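**Carton packing** is the everyday craft of placing small boxed goods inside a larger cardboard box, and it's a surprisingly rich subject for something done on a tabletop! The outer carton is usually corrugated board, a wavy inner layer glued between flat sheets, which makes it light, stiff and easy to recycle.

## Styles

Two styles are common. In *row packing*, the inner boxes stand in neat lines with their labels facing one way, so a colour or size can be found at a glance. In *loose packing*, they go in at whatever angle they land, which is quicker and suits short trips between benches.

The Prinolley warehouse in Anstead favours rows for its largest carton, which holds 348 boxes. Flonine, a smaller parts seller, packs loose in shallow open cartons and keeps a tray beside each one for sorting.

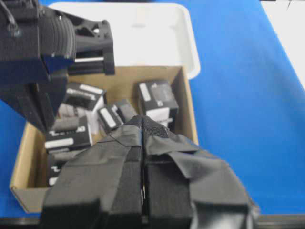 Shallow cartons have real charm for this work. Every label is within easy reach, and a wrong item can be plucked out without unpacking the rest. The Margaritis carton, a deeper design with 2 dividers and room for 44 boxes, trades some of that ease for a tidier load.

## See also

- Corrugated board
- Sorting tray
- Packing tape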